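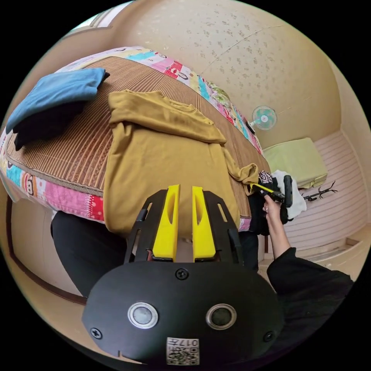
A Small Guesthouse in Rendska

Kadri Navickas opened her guesthouse eight years ago, and she still bakes the breakfast bread by herself. "In the beginning I was afraid of every guest," she told me. "Now I am only afraid of the oven."

Her busiest month is December, when people come for the market. A single room costs 30 euros.

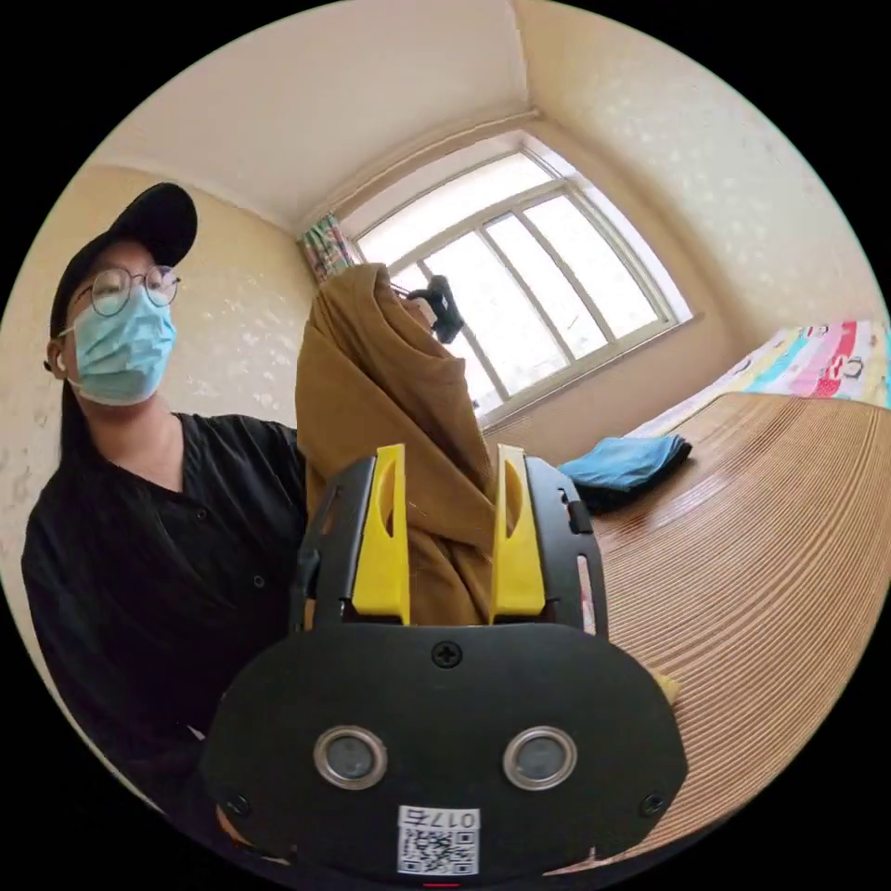
Does she want to make the house bigger?

"My brother asks me this each spring. I want to stay small, and I want to know how everybody takes the coffee," she said, and went to look at her bread.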